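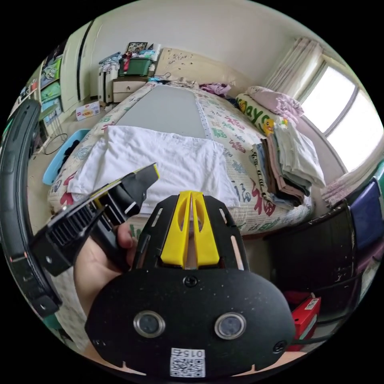 How to Fold a Week of Laundry on Your Bed

I used to fold on the sofa, then on the kitchen table, then on top of the dryer (don't, everything slides down the back). These days I do the whole week's wash on the bed on Sunday, and I love it! The bed is wide, it's flat enough, and I can't go to sleep until the job is finished. Set aside 60 minutes the first time you try it. I'm down to 30 now, even with the towels.

Clear your folding spot

Make the bed first. Pull the quilt smooth and push the pillows up to the head end so you have the whole middle to work on. If your mattress is squishy, fold the quilt back on one side and work on the firmer part, or lay down a thin mat. A soft surface puts little waves into everything you fold.

Put the basket past the far side of the bed, where you can reach it but won't be tempted to tip it out. Tipping it all out is how you end up with a mountain. Take one piece at a time – it feels slower and it's so much faster. 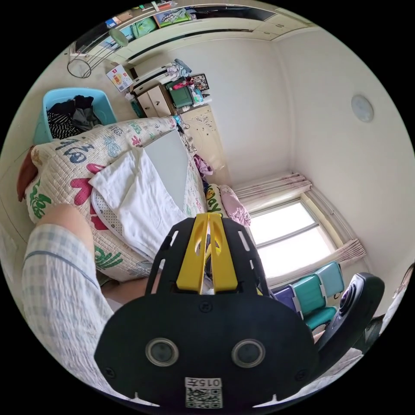
Dark clothes waiting in the turquoise basket, a folded white towel blanket across the middle of the bed.

Start with the big flat things

Towels go first. Give each one a good snap, lay it out and smooth it from the center toward the edges with your palms. Then:

1. Fold the long sides in so they meet in the middle.
2. Fold in half along that line.
3. Fold in thirds from the short end.
4. Turn the folded edge to face out on the shelf.

Bath towels that are too long for thirds can go in quarters. My friend Archana rolls hers instead, and they fit beautifully in a deep drawer, so go with whatever suits your storage.
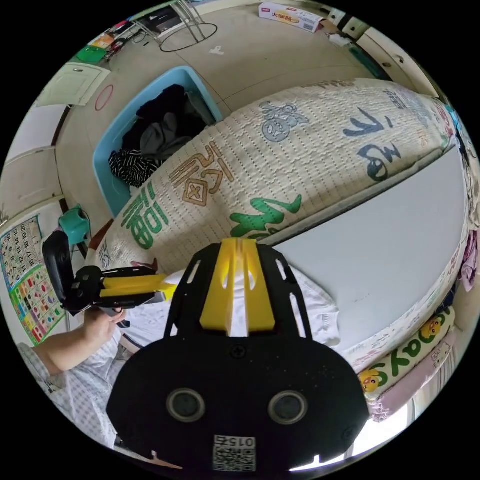

White clothes are my favorite part of the pile, and they're also where I slow down. Every crease shows, and so does every bit of lint you didn't shake out. Spread the piece wide before you make a single fold. A stitched edge along the side, like the one on this white piece, makes a great guide: line it up straight and the rest follows. Press down along each fold with the side of your hand, and don't fold anything that still feels damp at the seams. Hang it over a chair and come back to it.

For a plain T-shirt, lay it face down, bring both sides in to the middle, flip the sleeves back, then fold up from the hem in thirds. It should be able to stand up on its own. When it does, I still get a little thrill!
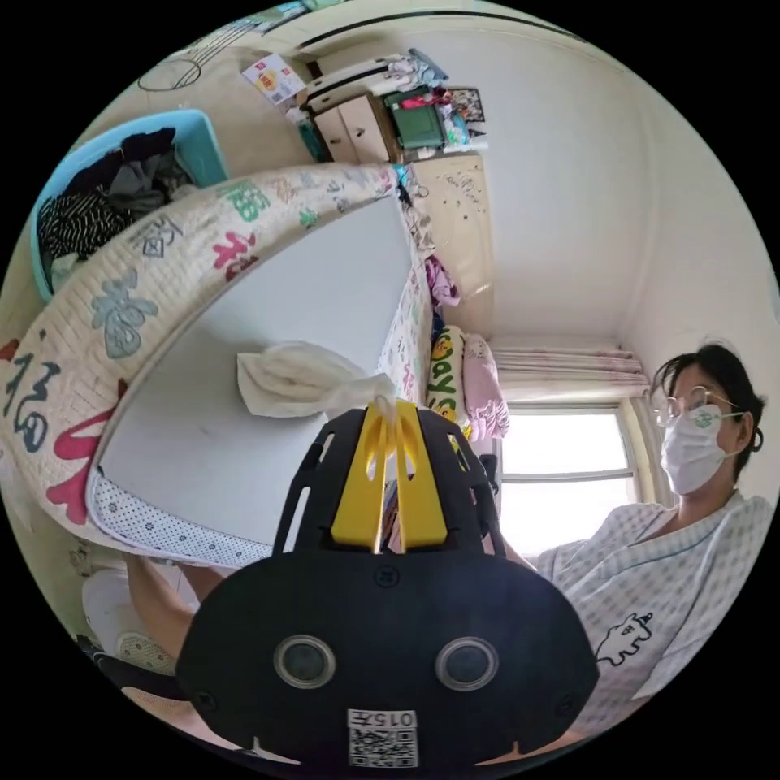 Words by Geeta Sachdeva | Laundry & Linens

Crumpled bundles are easier than they look. Find a corner or a seam, pinch it and lift, and let the rest drop open before you lay it flat. With a big cloth, find the second corner by running your fingers along the edge from the first.

Build your stacks as you go, heavy pieces at the bottom and thin ones on top. I make one stack per drawer, which saves sorting again at the dresser. Stop when a stack starts to lean and begin another. Carry them over one at a time with a hand underneath, and leave the socks for last – they can be matched in front of the TV.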